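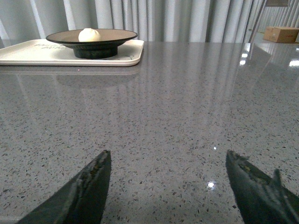
Glossy speckled table top: how to clean without streaks, and is it stone or terrazzo?

Asked by bavix_home, Nov 22, 2021

Hello to all. In September we moved into a furnished flat and there is a big table in the room with the curtains. The top is grey with many small chips in it, some dark, some nearly white. It is very shiny. When I look along it I can see the curtains reflected in it, and the ceiling lamp makes a bright star on the surface. By day it looks beautiful. In the evening, with the lamp on, I see every wipe I made with the cloth.

I have tried washing-up liquid in warm water, and then a spray for windows. After the washing-up liquid it was dull in long stripes. After the window spray it was better for one day and then I saw fingerprints again. My sister-in-law told me to use vinegar, but I am afraid of it, because I do not know what the material is. The landlord says "stone" and no more. The receipt he showed me says only Mac Suibhne, table, grey, 1,380, so this is not a help.

My questions are these. How can I find out if it is real terrazzo or the made stone with resin? And what do I use for every day so that it stays without stripes? We also keep a white tray on it for the cups and I would like to know if it can do harm to leave it always in the same place.

Thank you for your patience with my English.

Posted by grey_pebble

Do not use the vinegar until you know what it is. I write this first because it is the only thing which you can not repair with a cloth. Terrazzo is often made with cement and pieces of marble, and acid eats both of them. You get a pale mark where the shine is gone, and then somebody must polish it again with a machine. With resin stone the vinegar is less dangerous, but I would still not do it each week.

To find out the material, look from underneath. Take a torch and lie on the floor. On my own table the underside was not polished and I could see the cement, it was matt and a little like a pavement. On resin stone the underside is usually smoother and has often a printed mark or a sticker from the maker. Look also at the edge of the top, where it is sometimes less polished than the surface. Some people put a drop of lemon juice on the underside and look if it makes bubbles. It can work, but you rent the table, so please ask first.

For the stripes, I think you have too much soap. I had the same problem for a whole winter. What I do now:

Wipe the crumbs away with a dry cloth first.
Put a very small drop of neutral soap (pH neutral must be written on the bottle) in a bowl of lukewarm water.
Wring the cloth until it does not drip any more, and wipe in one direction only.
Go over it again with clean water and a second cloth.
Dry it immediately with a third cloth, the flat kind for glasses, not the fluffy kind.

The drying is the important part. If you let the water dry alone, the lime stays and you see it under the lamp. The first time I had to do the clean water three times, as there was old soap from many months on it. Now it takes me some 15 minutes with the chairs included.

About the tray: lift it when you wipe, and dry its underside also. Coffee which runs under a tray can stay there for days and nobody sees it. If the tray is hard, put small felt pads under it, mine were 54 cents for a sheet.

Posted by Ikton17

just use Flustar, the one for stone. works on everything, I have it for years on the kitchen and the bathroom. spray, wipe, finished

Posted by window_side

I agree with the long answer in most things. Only two small additions from me.

If you use a ready spray, put it on the cloth and not on the table. On a shiny top the drops begin to dry before you reach them, and then you have small round marks in place of stripes. Read also the back of the bottle. Some stone sprays have wax in them, and wax on a polished top is what gives the cloudy look after a few weeks. I made this mistake and needed two afternoons to take it off again.

The second thing is the light. Do your last wipe in the evening with the lamp on, and bend down so that you look flat over the table to the far side. From above you see only the pattern, and it hides everything. From low down you see directly where the cloth has left something, and you can go over this one place again with the dry cloth.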